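**Cable tangling** is the habit, shared by most thin flexible cords, of forming knots and loops without anyone meaning them to. It affects garden hoses, fairy lights and fishing line, but is most often complained of in the wires of headphones.

## Causes

A cord left loose in a bag has two free ends and plenty of time. Shaking pushes an end across the middle, the end slips under a neighbouring loop, and a knot has begun. Longer cords knot more readily than short ones, and limp cords more readily than stiff ones. Cables also keep a memory of how they were last wound, usually badly.

Over-ear models tangle less than earbuds, having a headband too bulky to pass through its own wire - though the wire is free to loop round the headband instead.

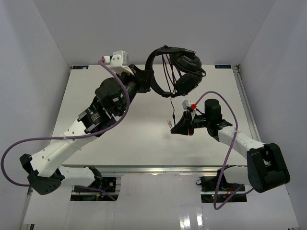 ## Prevention

The over-under method, long used by stage crews, reverses every second loop so that the twists cancel out. Kourosh Bakhtiari's handbook for theatre staff gives it 96 pages, 4 of them on what to do when it fails.

Flat cables were sold as a cure. The Hornik company advertised one as "tangle-free" and later as "tangle-resistant", a change it did not announce.

## In culture

The town of Trerel holds an untangling contest each February, using 50 metres of cord. Torbjørn Løken has won it more than once and is said to own wireless headphones. Scissors are banned - a rule added after the first contest, which was very short.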